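4.2 What the staff at Sallside told me

I'd expected most of the complaints to be about speed, and I got hardly any. Over the months I spent at Sallside (I was there until June) I logged 583 shelf and rack jobs and had long talks with 19 people, and what they wanted to talk about was their hands! One woman on the early crew said she'd stopped thinking about how she picked things up years ago, and now she thought about it all day long. She didn't mind that, mostly. It made her slower at home, she said, when she was doing the dishes.

Lewis Ogilvie, who ran the Dusine side of the work, kept telling me the job was the same as before with a tool added. I don't buy it, and neither did the crew. Pulling a rack from a small refrigerator used to be something you did while talking to somebody. With a gripper in each hand you stop talking, you square up to the thing, and you plan your grip. Of the 218 jobs I coded in detail, 70 had a stretch where the person went completely quiet (my notes just say "hush"). Figure 3 has the rack job as it looks to the person doing it and from the grippers.

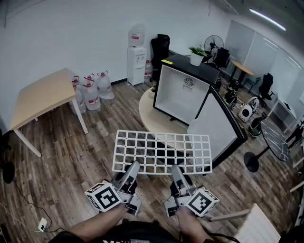
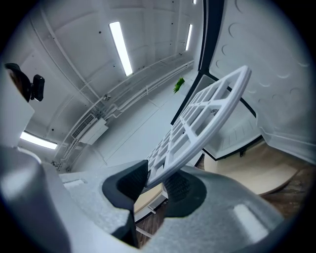
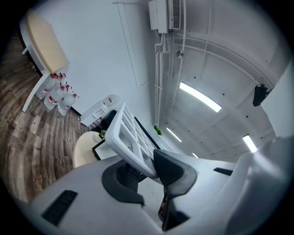
Figure 3. Handling a white plastic grid rack with hand-held grippers.

Pay came up a lot too, of course. People felt they were teaching a machine their own job, and they wanted that counted as skilled work, with a rate to match. The Tennant crew had already asked for it in writing. The Sallside folks hadn't, but over lunch they'd bring it up with me again and again, and I could never tell them what would come of it. I come back to the pay question in Section 5, where the Nokero interviews make it a good deal messier.

Contact the author | © 2025 | Back to top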